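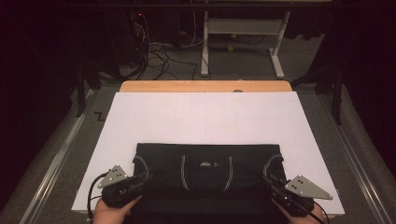
How long does it take to learn to show a robot a task with hand-held grippers?

Most people are making usable recordings by the end of their first afternoon. Two-handed jobs take longer than one-handed ones, and soft things take longer than boxes.

Selska Pair, left and right hand-held grippers, wired

Shared 24 times

Hi, Rakiya Ibrahim here. I build these and I also write the pages, so if a sentence runs on for a week you know who to email. The Selska Pair is what I sell the most of and it's the one I get the most mail about, so I've rewritten this page from scratch (the old one still talked about the blue cable, sorry!).

What you get is two grippers, one for each hand. You hold them, you squeeze, the jaws close, and everything you do gets recorded so a two-armed robot can learn from it later. No robot in the room while you're recording. I came to this from driving arms around with a joystick box, and I still have the joystick box, and I still don't like it. With a gripper in each fist you can feel the thing push back at you. You notice when a corner is about to slide out and you fix it without thinking, and that little fix goes into the recording too, which is exactly the stuff I could never get with sticks.

Bags are my favorite test. A soft black pouch lying on a board, one gripper pressed on each end, and you have to keep both hands honest with each other. Squeeze from one side only and the bag scoots away. Lift one end early and it folds. If somebody asks me for a demo I go straight for a bag.

What's in the box

- one left gripper and one right gripper, jaws fitted
- two cables, black, with the strain relief already on
- two drilled metal top plates, triangular, for mounting your tracking hardware
- a spare set of jaw pads
- a bag of screws, with more than you need because I always drop some
- the printed setup card

The top plates come with holes already in them, so you can bolt on whatever you track with. I kept them as bare metal after trying a painted run. The paint looked great for nine days and then it looked awful. Please do tighten the plate screws before each session! A plate that wiggles gives you a recording that wiggles, and you won't see it until you're trying to train on it.

Weight, grip and the sore thumb thing

Each gripper is chunky, no way around it. Your fingers curl under the body and the weight sits over your knuckles. Small hands are fine (mine are small), but the first couple of sessions you'll grip far too hard and your thumb will complain. It passes. I record for 20 minutes and then put them down and go get tea. Dong-geon Oh bought a pair in March and told me he does 40 minutes straight, and good for him, but I've looked at his recordings from the end of those sessions and I stand by the tea.

The cables

Yes, they have cables. I get asked for wireless a lot. I've built wireless ones, and they dropped samples whenever anybody in the building ran the microwave. Cable it is. Let it fall from the bottom of the grip down past your wrist, leave a decent loop, and keep both of them off the work surface. If you're working at a low table, stand on the side where the cables don't have to cross in front of you. A cable tugging on your right hand turns up in the recording as a weird little pull to the right, and I once spent a whole weekend hunting one of those.

Setting up a table for it

You don't need much. I like a big pale board laid flat on the table, with light pencil lines ruled across it so you can put the object back where you had it, or move it over a square on purpose. Pencil, please, marker shows up in everything. A dark object on a white board is easy on the eyes too. Curtains around the area are nice to have if your windows are bright. Tape marks on the floor are worth the two minutes.

Then it goes like this:

1. Plug in both grippers, left first. The Clatulura software names them in the order it finds them.
2. Open and close each one all the way, twice. That sets the range.
3. Start with your hands apart and the jaws open.
4. Do the task at the speed you'd do it if you were a bit bored.
5. Finish with the jaws open and your hands clear, then stop the recording.

If you drop the object, keep going and pick it up! I used to delete those. Folasade Nwankwo talked me out of it, she trains on the fumbles as well and her robot recovers from a slipped grasp a lot better than mine did.

What it doesn't do well

Wet things. Anything thinner than a credit card lying flat on a hard table. Twisting motions past where your own wrist stops, so jar lids are a pain (you can regrip, it's just slow). And the jaws are stronger than they look, so no eggs until you've had some practice. I speak from experience.

It also won't plug into an older Yoshida controller without the adapter. That's sold separately and there's a link at the bottom. If you're not sure which one you've got, send me a photo of the back of it and I'll tell you.

Pads

The pads wear. They're black rubber, two screws each, and you can swap them while the kettle boils. Change left and right together, even if one looks fine, or you'll get more slip on one side and your hands will quietly start making up for it. Replacement pads come in packs of 24, which sounds like a lot and then isn't, if you've got a few people recording.

Shipping and returns

I pack on Tuesdays in my head and on whatever day it really is in practice, so allow a few days. Returns are fine if the jaws still close. If they don't close, write to me first, it's usually one screw and I'd much sooner talk you through it than have you pay the postage. Ifeoma Nwosu handles the repairs bench and she's quicker than I am at answering, so copy her in.

Page last updated January 4, 2021. The old setup card had steps 1 and 2 the wrong way around, so if yours says to open the jaws before you plug in, ignore it and use the list on this page.

9 comments

Related items

Selska Single, right hand
Replacement jaw pads, pack of 24
Adapter for older Yoshida controllers
Clatulura recording software, one seat
Volier padded carry case for two grippers
Ruled white board, large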